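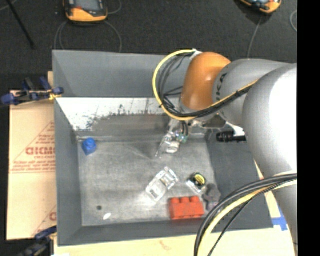 ## 4. Lagerhaltung, Losgröße (Forts.)

Klassische Formel (Andler), siehe Skript S. 17. Annahmen: Bedarf konstant, keine Fehlmengen, Lieferzeit bekannt. In der Praxis fast nie alles erfüllt!!

- Bestellkosten fix pro Vorgang, Menge egal
- Lagerkosten: Zins + Platz + Schwund
- Optimum = beide Kostenarten gleich hoch

Bsp. Wustell: Jahresbedarf 2066 Stk., Losgröße 388. Also 5,3 Bestelungen im Jahr → runden, Kosten neu rechnen.

Sicherheitsbestand erst nächstes Mal. Bis dahin Fall Drudano lesen, v.a. den Teil zu Rabattstaffeln. Taschenrechner mitbringen, Handy zählt nich.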